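Nilton to close Hafstein Road bridge for repairs

Sep 11, 2021

NILTON - The Hafstein Road bridge will close to cars and trucks for six weeks while crews replace its worn deck joints, the town said.

Traffic will be sent over the Skolton crossing, a detour of three miles. People on foot and on bikes can keep using the north sidewalk.

The town hired Tutavance to do the work, which was put off in January after bids came in too high. A second round drew lower prices.

Bus riders should expect changes as well. Route 200 will skip its two stops on Hafstein Road and pick up passengers outside the library.
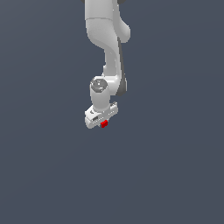
Illustration: computer rendering / Tutavance

Trash pickup on both sides of the bridge will stay on its normal schedule. Detour maps are posted at town hall.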